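Minutes of the spring meeting, Prollgate Doll and Toy Study Circle. Held in April in the upstairs room at Gallthorpe Library, starting at 10:15 a.m.

## Minutes of the last meeting

Approved with one change. The composition baby listed under show and tell was 12 inches, as the owner had said at the time. The secretary will fix the master copy.

## Catalog index

The index of toy pages from mail-order catalogs now stands at 3,653 entries. Of these, 1,202 have a scan attached. The rest are typed from paper copies and still need a page number checked before they go on the website.

There was a long discussion about how to enter dolls that appear under one name in the fall catalog and another name in the Christmas one. Agreed:

- Each catalog name gets its own entry.
- The two entries are linked only when the picture and the size both match.
- Price alone is not enough to link them.

A member asked if reprinted catalogs could be used as a source. The feeling of the meeting was yes, if the entry says so in the notes column. Two reprints of the same Celell wholesale list have pages in a different order, so the notes should also say which printing was used.

## Celell dolls

The working group reported on the Celell walking dolls. It has now compared 53 dolls from members' collections. Most have the mark at the back of the neck, but a few have it between the shoulders and some have no mark at all. The group thinks the shoulder mark is earlier. Other members were not convinced – the clothes on those dolls are mostly replaced and can't be used for dating.

The group will write up what it has for the newsletter and leave the dating question open. Members with boxed Celell dolls are asked to copy the end label, including any pencil marks from the store.

## Storage and boxes

The handout on storing dolls is out of print. It was agreed to revise it before printing more. Changes asked for:

- Take out the paragraph on mothballs.
- Add a line about removing rubber bands and old tape from original boxes.
- Say that wigs should be covered with plain tissue before a doll is laid down.
- Put the stock number and doll size on the outside of any storage box, on the end that faces out.

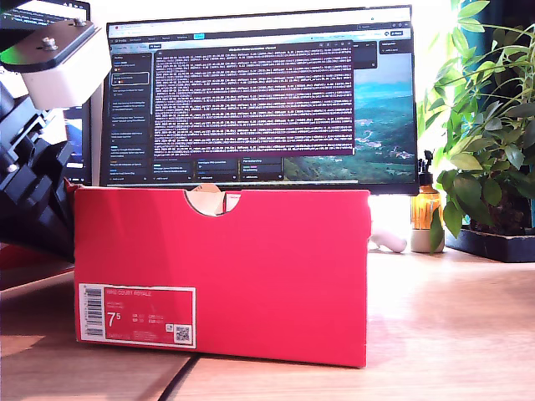

*Notes taken by the Recording Secretary, Prollgate Doll and Toy Study Circle*

The question of acid-free boxes came up again. They are expensive in small lots. The circle will get a price for a shared order and report back. No money was voted.

## Nakamura loan

The Nakamura collection has offered 2 cases of paper dolls and cut-out furniture for the fall display. The offer was accepted with thanks. The cases lock, but the library would like them kept away from the south windows. Someone needs to measure the stair landing before the move, as the larger case may not make the turn.

Labels for the display will be typed in the same style as last year, with maker, date and source. Where the date comes from a catalog only, the label will read "advertised in" and the year.

## Other business

The head mold slides are still missing. Please check at home.

Dues stay the same.

The meeting closed at 12:05 p.m. and was followed by show and tell, for which a separate list is kept.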